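Against the Kit

My niece got a paper airplane kit for her birthday in January. It came in a box the size of a dictionary, and inside were 14 sheets of paper, a plastic creasing tool, a booklet, and a second booklet of stickers to put on the airplanes so they would look less like paper. She is seven. She asked her father for help with the first fold, and he asked the booklet, and the booklet referred them both to a video.

I have opinions about this. I've been told I can have them in writing, where people are free to leave.

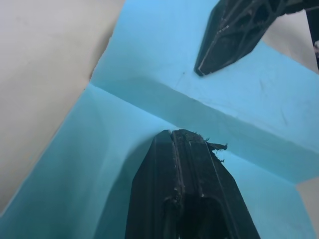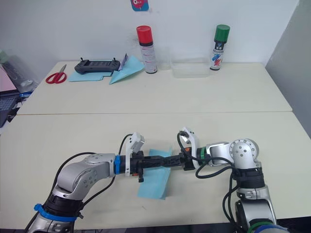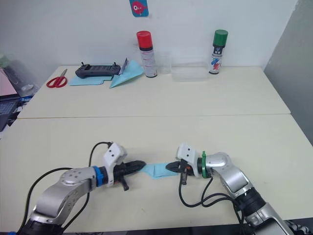

A sheet of paper is already a kit. You fold it in half the long way, you open it again, you bring two corners in to the crease, and from there you are in business. I learned it from a boy called Dennis in the back of a school bus, in the time it takes to get from the gas station to the light at Lunham Road. Dennis had no creasing tool. Dennis had a thumbnail, and not a clean one.

The kit in question is made by an outfit called Datden, and I will say for them that the paper is lovely. It has dotted lines printed all over it, numbered, with little arrows. If you follow them you get a Falcon, or a Manta, or something called the Madar, which has eleven steps and a tail. My niece's Madar went nearly 10 feet and turned left into a lamp. She was delighted. Her father went back to the booklet to see where they had gone wrong, and found a troubleshooting page.

I object to the dotted line. I understand why it's there. People like to know they are doing the thing correctly, and a company that sells you paper has to add something to it, the way a restaurant that sells you toast has to put a leaf on top. But the part of paper folding that's any fun is the part where you squint at the corner and decide that's close enough, and press down, and find out four folds later that it was nowhere near. With the lines printed on, you're filling in a form. I fill in plenty of forms. I have never thrown one across a room and run after it, although there was a Wednesday with the property tax people when I came close.

My friend Anastasia Spanos disagrees with me on this, as she does on most things, including how to load a dishwasher. She taught third grade for years and she says my view of childhood is a view from the back of one bus. Plenty of kids never met a Dennis. Some of them can't get two corners to match no matter how long they stand there, and they give up and go do something with a screen, and she'd rather hand them a dotted line. She says once they've made the one with the lines they'll make one without. I asked her how many did. She said enough, and changed the subject to my dishwasher.

I'll grant her some of it. I have watched grown people with good jobs try to fold a map. And I'll admit that my own airplanes, made freehand with the confidence of a man who learned from the best, all do the same thing: they go up, they think about it, and they come straight down on their noses. I've been making that airplane for over forty years. A dotted line at the right moment might have spared me.

Still, look at what you need. Paper, a table, hands or something that will do the work of hands. Scissors if you've started with the wrong shape, or if you want those little flaps at the back that everybody cuts and few can explain. I cut them myself. I tell people they're for lift. A woman at a barbecue once asked me how they made lift and I had to go check on the corn.

The table matters more than the kits let on. You want it hard and flat and mostly clear, and in my house that's a tall order, because our kitchen table is where the mail goes to mature. Carpet is hopeless. Your own knee will do for one fold, maybe two, and then you have an airplane with a kneecap in it. The best folding surface I ever had was the counter at Panagiotou, a dry cleaner where I worked one summer and where the customer slips were a thin yellow stock that took a crease like a good pair of pants. I made a fleet out of those slips. A number of people never got their shirts back, and I'd like to say I'm sorry about that.

Which brings me to color. I used to think white was the only serious choice. White paper is what's lying around, and a plane made of what's lying around has a certain dignity. But my neighbor Salma Mahrous, who is an engineer and so is listened to, keeps a ream of light blue in her hall closet and uses it for everything: grocery lists, notes to the mailman, airplanes for whichever kid is on the porch. I gave her a hard time about it until I made one. Something about the blue makes you more careful with it. You feel you've been trusted with the good paper. It also shows the shadow along the fold, so you can see exactly how crooked you were. Then you throw it, and against a clear sky you lose it completely, and I count that as a flaw in the material.

Salma, I should add, doesn't use a kit either. She also doesn't use Dennis's method. She folds slowly, with the paper flat, and presses each crease from the middle outward with the back of a spoon. Her airplanes cross two yards and land on the far side of the hedge like they had an appointment there. I asked for her secret and she told me she lines up the corners. I felt that was uncalled for.

So my advice to anyone with a birthday to shop for is to skip the big box. A ream of copy paper costs less, and you get 500 sheets with no opinions printed on them. If you're the type who wants a generous gift, get one of the 600-sheet packs in colors, and put a bow on it. The child will look at you the way children look at socks. Give it an hour. Show them the first fold yourself, badly, and then leave the room, because the minute you stay you'll start correcting, and you're no better at it than they are.

My niece, for the record, used up her 14 sheets by dinner. Then she made one from the booklet. It was the glossy cover, too stiff, and one wing was clearly winning. It hit me in the ear from the top of the stairs.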